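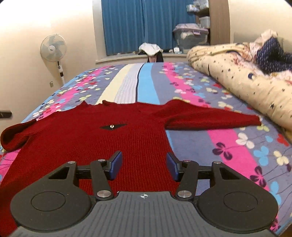 Fig. 1. Red knit sweater on a striped bedspread.

Home | Modules | Timetable | Reading Lists | Contact

Filed under: Local Government and Politics, Level 2 handouts

Handout 6: How a Council Meeting Is Recalled

This handout accompanies the lecture on extraordinary meetings. It should be read together with the extract from the Brurnton standing orders, which is available from the module page. Students are expected to know the terms in the first section before the seminar.

Terms

An ordinary meeting is one fixed in the annual calendar of the council. An extraordinary meeting is any other meeting of the full council. In everyday speech members often say that the council has been "recalled", particularly when the meeting takes place during a recess. The standing orders at Brurnton do not use the word.

The requisition is the written request for the meeting. It must state the business to be discussed and carry the names of the members who support it. The summons is the notice sent to all members once the requisition has been accepted.

Who may ask for a meeting

At Brurnton the chair may call an extraordinary meeting at any time. A meeting may also be requisitioned by 6 members, who need not belong to the same party. If the chair declines a valid requisition, or does not reply to it, those members may call the meeting themselves. Rules differ between authorities, and students should not assume that the Brurnton figure applies elsewhere.

Business at the meeting

Only the business named in the summons may be taken. Amendments are allowed if they relate directly to the motion. Questions from the public are not normally heard, although the chair may permit them. Minutes of earlier meetings are held over to the next ordinary meeting.

Case study: the Skornthorpe depot

The council had 18 members in the group that opposed the closure of the Skornthorpe depot. The decision to close it was taken by the executive in the spring recess, and the next ordinary meeting was not due until late April. A petition with 219 signatures was handed in, against a threshold of 200 for a debate in full council.

Two routes were therefore open to the opponents. The petition entitled them to a debate, but only at the next ordinary meeting. The requisition allowed an earlier date, but it would not by itself suspend the decision. They chose the requisition, and the meeting was held on 9th March, a Saturday, which several members considered inconvenient.

The motion asked the executive to reconsider. It was carried after a long debate. Students should note the wording carefully - a request to reconsider is not an instruction, and the executive remained free to confirm its decision.

Points for the seminar

Consider whether a low threshold for requisitions helps smaller parties or encourages meetings called mainly for publicity. Compare the position of a member of the executive with that of an ordinary member once a motion of this kind has been passed. Bring a marked copy of the standing orders.

Written work is to be submitted through the Tisau page in the usual way. Late submissions are dealt with under the general regulations of the department.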